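The Song I Keep Going Back To

I have been meaning to write about the new Prorenon single since September, and every time I sit down I end up playing it again and forgetting to type! It is a quiet song, mostly guitar and one voice, about a woman who moves back to her mother's house in Clullgate and finds she still knows which stairs creak. The first verse doesn't even rhyme, and I love it for that.

I first heard it live at the Fullham, a room that holds 200 people if everybody breathes in. The singer stopped after the second chorus and let us stand there (long enough that someone coughed) before the last verse came. On the record that pause is much shorter, and I do miss it. When I got home the video had 2,142 plays, and I'm fairly sure a good many of those were mine by the next morning.
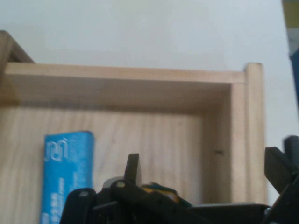
The rest of the album is gentler than I expected, and "Neagu," the fourth track, is the one I think my mother would have liked. She kept her records in the kitchen and sang over all of them, usually a half beat behind. I've been thinking about giving mine a better home too, and a box in pale wood with a plain rail along the back and that nice rounded post at the corner would suit me very well. The Prorenon record would go right at the front, next to the old folk ones I can still sing all the way through, a half beat behind.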